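Disposable Cups on Campus: Use, Sorting and a Deposit Trial

Student project report, second year
Armelle Arnaud, Gaëtan Huet, Clémence Caron
Supervisor: Clotilde Royer

1. Background

The Bodin building has one coffee counter and two vending machines. All three hand out disposable cups. Hot drinks come in paper cups with a thin plastic lining, and cold drinks come in clear plastic. The building has had separate recycling bins since last year, but the cleaning contractor told us that most bags from them are still sent to general waste. We wanted to find out why, and whether a deposit on a reusable cup would change what people do.

2. Method

We ran the project during November. First we gave a paper questionnaire to students and staff at the counter and got 200 back. Then we collected 400 used cups from the bins on the ground floor and sorted them by hand, using gloves and a folding table behind the kitchen. We recorded the type of cup, which bin it came from and whether there was liquid left in it.

For the last part, the counter offered a reusable cup called the Helum with a refundable deposit. The trial lasted 6 days. Gaëtan Moulin, who manages the counter, kept the tally for us.

3. Results

Most people who filled in the questionnaire thought paper cups could go in with office paper. They can't in this building, as the plant that takes our paper does not accept lined cups. The sign above the bins says only "Paper" and has no picture on it.

Leftover liquid was the bigger problem in the sorting. One half-full coffee is enough to soak a bag of clean paper, and the contractor then throws out the whole bag. The bins near the stairs were worse than the ones by the counter - probably people finish their drink on the way to class, or give up on it.

In the trial, 26 Helum cups were borrowed. Most came back the same day. Two people said they liked the cup but did not want to carry it to the Tesari building, where there is no return point.

4. Limits

The trial was short and fell in a week with few evening classes. We also missed the Tuesday morning emptying once, so one floor is under-represented in the sorting.

5. Recommendations

Put a sink or liquid bucket next to each set of bins. Change the sign. Add a return point in Tesari before running the deposit again.

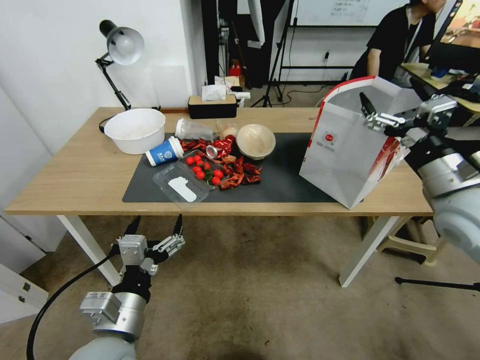 Page 6

A plastic cup and a blue-and-white paper cup.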